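From: Aitana Campos
To: parish-and-guild list
Date: February 18, 2019
Subject: Re: [guild] Lenten supper and the chapter vote

> Does anyone know if the Carbone chapter has sent in its ballots yet?
> Our prior says the new rule on lay members can't go ahead until every
> house has voted, and I've heard two different things about what happens
> if one of them misses the deadline. Also, is the Lenten supper still on?
> I'd like to put it in our bulletin but all I have is last year's notice.

Yes and yes! Carbone's ballots came in last night, and I am so happy to be the one who gets to say it. That was the last house we were waiting on. The total is 389 ballots out of all the houses together, and I truly never thought we'd see that many people take part in a vote on the wording of a rule (a rule about who may read at chapter, no less). When we did this the last time we had 197, and people told me that was a good turnout.

On the deadline question, both things you heard are half right. The statutes say a house that misses the date is counted as present but not voting, so it can't hold up the result. What your prior is thinking of is the older text, where every house had to answer before anything could be opened. That was changed when Flimel joined us, but the old booklet is still sitting in a lot of sacristies. If yours has the brown cover, it's the old one. Write to me and I'll mail you the new one, I have a whole box.

The opening of the ballots will be at Skandetti, in the library next to the chapel, after Vespers. Any professed or lay member can come and watch. Please do come if you can - it's a lovely thing to be in the room for, and the brothers put on a fire.

Now the supper. It's on, in the hall at Kusia, and there are 60 places. Same as always, no meat, no charge, and a basket at the door for the winter shelter. We're doing pasta again, with the tomato and chickpea sauce and the plain one with garlic and oil, and bread from whoever feels like baking. I've put two pictures into this message, one here and one further down.
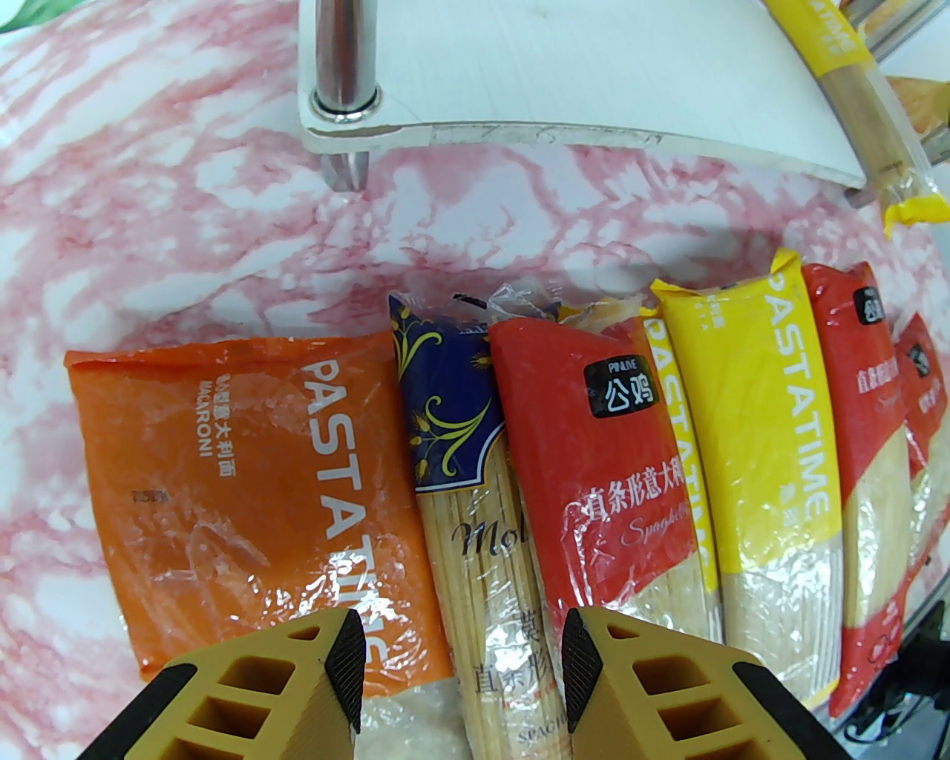 Pasta on the pink-and-white marbled surface.

If you're bringing a group, please tell me how many before you come. Last year one house wrote "a few of us" and arrived with a full van, and we loved having them, but the sauce got very thin toward the end! Children are welcome and eat at the same tables as everyone else. The reading during the meal will be from the letters of the founder, the ones written in December of his first year in the mountains, when he was worried about the roof and whether anybody would stay. I think they're the warmest things he ever wrote and hardly anyone reads them. We'll have it in English this time, with one letter in Italian for those who grew up with it.
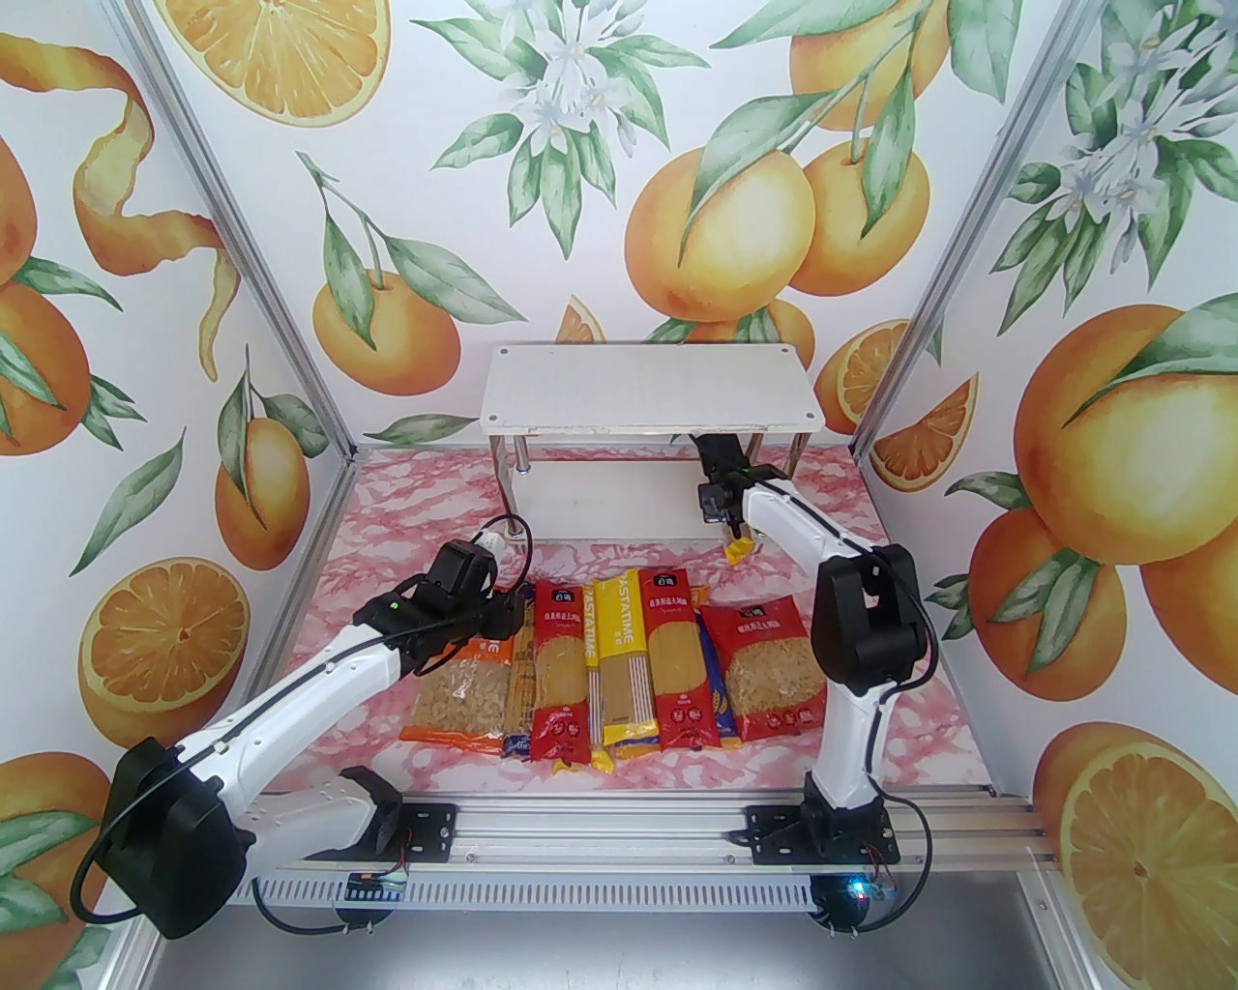
One more thing on the vote, which I should have put up higher. Several people have asked me whether the new rule takes effect the moment it passes. It doesn't. If it passes, the prior general has to sign it, and then it's read out at chapter in each house, and only after that can a lay member be put on the reading list. So please don't print anyone's name yet, even if you're sure (I know of 2 houses that already have, you know who you are, and I love your confidence). If it fails, the present rule stays and we can't bring the same text back until the next general chapter.

I'd also ask that we keep the talk on this list friendly while we wait. There were good letters on both sides this winter. I changed my own mind twice reading them, and I learned more about our history from that argument than from any of the anniversary books. The long message from Flimel about the women who kept the office going through the war years ought to be printed and saved somewhere. Does anyone have the scans that went with it? The links have stopped working for me.

For your bulletin, you can use this:

Lenten supper at the Kusia hall. Meatless meal with a reading. All members, families and friends welcome. Free, with offerings for the winter shelter. Please send numbers to Aitana Campos.

I'll post the result here as soon as the tellers have signed the sheet.

Peace and every good thing,
Aitana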